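Paying-off pennant: how is the length worked out?
Posted in Ships and Seamanship, March 15, 2024

Our association is helping with the decommissioning of the patrol vessel Tostden, and I have been asked to get a paying-off pennant made. The ship is 83 metres overall and has been in commission for 14 years. I have found two rules that disagree. One says the pennant equals the ship's length if she has served a normal commission. The other adds a proportion for extra time served. Which one applies, and what cloth should I ask for? The mast is stepped well forward of midships, if that matters.
Darren Gosling

There is no fixed rule. I'd just make it 100 metres and be done with it. Ours was longer than the ship and looked fine until the wind dropped, then it went in the water.
Cindton

Both rules are in use and both are custom. The usual starting point is the overall length of the ship, increased for a commission that ran longer than planned. Ask the ship's office what length of commission they are counting from. If they have no view, use 83 metres.

The position of the mast does matter. Measure from the truck to the stern and work out how much cloth will trail beyond the taffrail. Anything over the stern has to be kept clear of the screws when entering harbour at low speed.

For cloth, ask for light woven nylon or polyester. Traditional bunting is too heavy at this length once it has taken up rain. Keep the hoist narrow and taper evenly to the fly. Have it sewn in sections with flat seams, and reinforce the hoist with webbing. 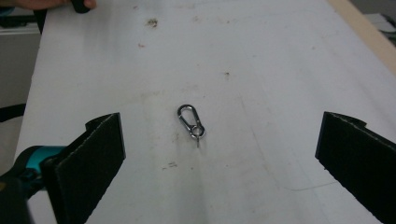 Bend it on with a swivel at the hoist, otherwise it will wind itself up within minutes. Check the working load of every fitting, including the halyard block, against the pull in a fresh breeze. The Vondráček was paid off in November with a light brass swivel and it parted before she reached the breakwater.

Hoist it in stops and break it out once clear of the berth. Put two hands on the halyard and one aft to tend the fly.
Dirk Van Beek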